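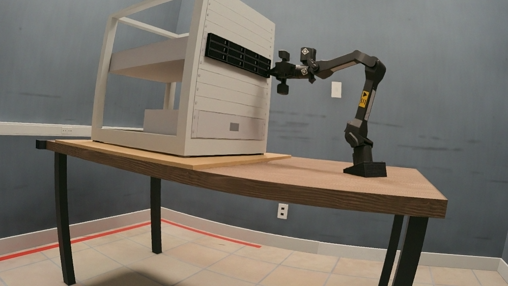

Rosine Baudry wrote in to say that simulated examples are a waste of a good week, and that anyone who wants a robot to service a rack should stand beside a real one and record real attempts. She has a point, and I used to hold the same view. I've changed my mind on part of it.

At Polholm we've been building a set of examples for a drive bay task. The arm reaches for the bay, lines up, and either gets a proper hold or doesn't. We have 3244 simulated attempts and 222 recorded on the real arm in the back lab. The real ones took most of August. Every one had to be set up by hand, and if the arm bumped the cabinet, someone had to go in and square it up again before the next try.

Rosine says the 222 are worth more. Attempt for attempt, I agree. Metal rubs, latches stick, cables sag. Our simulator, which we license from Lecomte, gets the latches wrong, and I don't expect a fix soon.

Where I disagree is on what the simulated ones are for. I don't use them to teach the feel of a latch. I use them to teach the approach: where the gripper should be before it touches anything, and what to do when the cabinet is turned a bit from where it was last time. You need a lot of variety for that, and a person moving a cabinet by hand won't give it to you. People put things back where they found them. In our real set the cabinet sits in 8 positions, and two of those are nearly the same.

My complaint with the field is a different one. Groups throw out their failed attempts. We did it too, until spring. We had deleted 600 of them before somebody asked why the arm had no idea how to back off after a bad reach. It had never seen one. Now we keep the misses, label them, and note what the operator did next. The labelling is dull and I'd pay more for it than for another arm.

So collect both, keep the bad ones, and write down which is which. That last part gets skipped more than you'd think.

14 comments | 31 shares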